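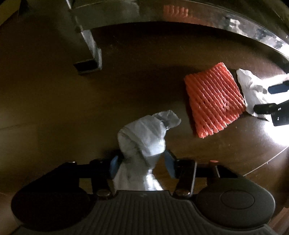 March 2020, packing bench

Fruit wrap, continued from the August notes. Question is still whether tissue plus foam net is worth the extra handling compared with net alone for single pears in the Radomum carton.

Materials: plain white tissue, thin grade, from Tullard. Foam net sleeves, red-orange, from Kozan. Sleeves stretch over the fruit from the stem end and hold without tape.

Tissue crumpled once and opened out again grips the fruit better than a flat sheet. Flat sheets slide inside the net and bunch at the bottom. Crumple first, then wrap, then twist the top. Keep the twist short. A long one catches in the net when the sleeve goes on and the tissue tears at the edge.

Used tissue goes back in the tray if it is only creased. Torn or damp pieces go out. Same for nets: discard any with a broken strand, keep the rest.

Run of 22 fruit, tissue and net, carton closed, left on the shelf for 2 days, then opened. Bruising at the shoulder on two, both in the corner positions. No marks under the twist. Net alone still to be repeated with the same lot before comparing. The August figures used a smaller size and should not be mixed in.

Packed carton 852 g over the net-only weight limit on the Bredport sheet, so the count per carton has to come down or the divider has to go. Try without the divider first.

Stock: 70 sleeves left. Order tissue at the same time. Wipe the wooden top before the next run, juice spots mark the tissue.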